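Our visit to the open day at Harnwood

My mother is 82 years old and she started to think about moving to a place with more company. So on 29th October we went together to the open day of Harnwood, a residence for older adults on the north side of town. I write down what we saw, maybe it is useful for other families.

We came by bus, and from the stop it is a short walk with one small hill. At the door we got a paper with the program and a name sticker. The tour was given by Nigel Birkett, who is responsible for the activities. He walked slowly and waited for everybody, which my mother liked very much.

First we saw the library and the music room. A choir practices there and was preparing songs for the concert in December. One lady from the choir told us that she never sang before she moved in. After this we visited the painting class in the Castillo Room. My mother was invited to sit down and try the watercolors, and I had to wait a long time for her.

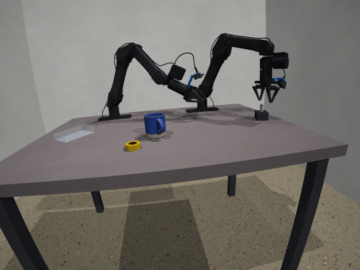
Can people from the neighborhood join the classes if they do not live at Harnwood?

Guests from outside are welcome in the painting class and in the choir, but they must sign up at the front desk one week before.

Lunch was soup, fish and a plum cake. We shared a table with a couple who moved in last spring. The husband is 97 and he still reads aloud to the children from the school next door. He said the first month was difficult for him, and after that he knew the names of his neighbors and it became easier.

Two things I liked less. The elevator is slow, and the parking lot is too small for such a day. Also the prices were not in the paper, you have to ask for them in the office.

My mother took home the sign-up form for the painting class. The form is on the kitchen table now and she has filled in the first page.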